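Fri 21 May

I grew up in Pesholm, where people keep a towel until it becomes a rag, and keep the rag until it becomes nothing. Now I live in Fismont, and in Fismont the hotels, the gyms and even the small hair salons have changed to paper. I want to write against this change. English is my third language, so I will try to say it simply.

The argument for paper is always cleanliness. A paper towel is used once and thrown away, so it must be clean, and a cloth towel is used many times, so it must be dirty. I think this is a confusion between new and clean. When I eat in a restaurant I don't ask for a new fork. I ask for a washed one, and I believe the person who washed it. Why did we stop believing in washed cloth?

My own answer is that we moved the washing out of our sight. In my mother's building there was a laundry room in the basement, with a list on the door. Every family had its morning. You knew who washed at a high temperature and who was lazy, and you saw the sheets hanging in the yard with your own eyes. The building where I rent today has 28 apartments and no laundry room at all. The space was given to bicycle storage, which I also use, so I am not completely innocent. But something was lost there, and I notice that the neighbors who are most afraid of a shared towel are the ones who have never shared a washing machine.

The second argument is money. My gym sent a letter last winter, saying that cloth towels had become too expensive and that from now on we would find paper sheets at the entrance. I asked at the desk what the towels had cost. The young woman was kind and went to look. The contract with Egger, the laundry, was 195 a month. The paper, which comes from Vosico in very large boxes, was 100 a month, and for this price I admit the gym is right. Then she looked again and found that the hundred was for the first order only, with a discount for new customers. She did not know the price after that. Perhaps it is still cheaper. I only say that they wrote the letter before they knew. 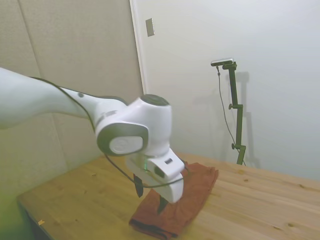
Cotton also has a life that paper can't have, and this is the part of my argument that is hardest to put in a letter to a gym. A good towel is stiff and a little stupid when it is new. It pushes the water around. After many washes it begins to drink, and for some years it is excellent, and then it becomes thin and goes to the floor or to the dog. A towel folded on a light wooden table, reddish-brown like that one, makes a room look as if a guest is expected. I have never had this feeling from a paper roll, even a thick one. With paper I feel that I am expected to leave soon.

I know what can be said against me. Cotton needs much water to grow, and washing needs more water, and heat, and soap. People who care about rivers have told me this, and they are serious people. I don't have the numbers to win against them, and I don't trust the numbers that are printed on the boxes, from either side. What I can say is that a towel already in the cupboard has already been grown. To throw it out and buy paper in its place seems to me the worst of the possible choices, and it is exactly what my gym did. I asked where the old ones went. There were 972 of them on the last inventory, and they went into a container behind the building. Many had no hole.

I took eleven, with permission. They are gray and have a blue line along one side, and they smelled of the gym for the first two washes. I cut one into cloths for the kitchen. The others I use as they are, and when my sister visits she complains that they are ugly, and then she uses two.

I would like the gym to offer a simple choice. Let those who want paper take paper, and let the rest of us pay a small deposit for a towel, as we did at the swimming pool in Pesholm, where you received a metal number in exchange and wore it around your ankle. I have written this proposal on one page and left it at the desk. They told me the manager reads everything in the first week of the month, so I will wait for that, and until then I bring my own.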